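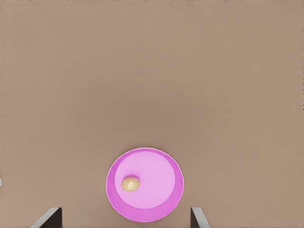
How to Clear Off a Table and Keep It That Way

Every flat surface in a home is a mailbox with ambitions. Ours was a dining table in theory. In practice it held a sewing kit, a stack of Rumimora catalogs I never asked for, and a form that was due in May. I did not find out which May.

The method below takes 90 minutes the first time and 8 minutes a day after that. You need two boxes, a trash bag, a damp cloth and a mild dislike of your own habits.

Step 1. Pick a time when you're already annoyed

Friday after work is good. A calm person looks at a pile of paper and sees memories. An irritable person sees paper.

Step 2. Take everything off

Everything. If you clean around the pile, the pile wins. Put it all on the floor, where it will be in your way, so you can't wander off and call it a day.

Step 3. Sort into the two boxes

One box is for things that live in another room. The other is for things that need you to do something, like sign, pay, mend or apologize. The rest goes in the bag. Instruction manuals are the hard part. I had one for a Drodent steam mop that left this house years ago, and I still held it for a minute before letting go.

Don't open a third box called "maybe." I did that once and ended up moving it to a new apartment, sealed.

Step 4. Wipe it down

Wrung-out cloth, a drop of dish soap, then a dry towel. If there's a sticky ring that won't budge, lay the warm cloth over it while you do something else. Test a hidden spot first if you don't know what the finish is. 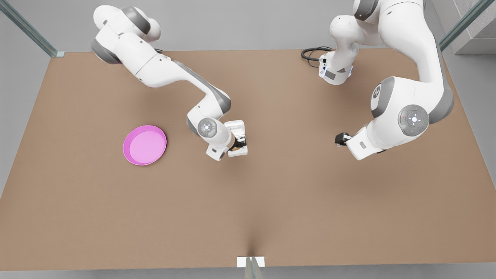 Stay off the polish for now. I used a whole can once and dinner slid.

Step 5. Empty the boxes the same day

Walk the first box through the house and drop things off as you go. Then sit down with the second one and do whatever takes under five minutes. My oldest item was a parking ticket for a car I had already sold -- paid now, with feeling.

Step 6. Set one rule

Ours is that nothing stays on the table overnight unless we plan to eat it. You can pick a softer rule, but make it short enough to say while pointing.

If the pile comes back

It will, usually by way of the mail. Go back to Step 2 and skip the guilt, which takes up room too. The next round should go faster, unless you've signed up for more catalogs.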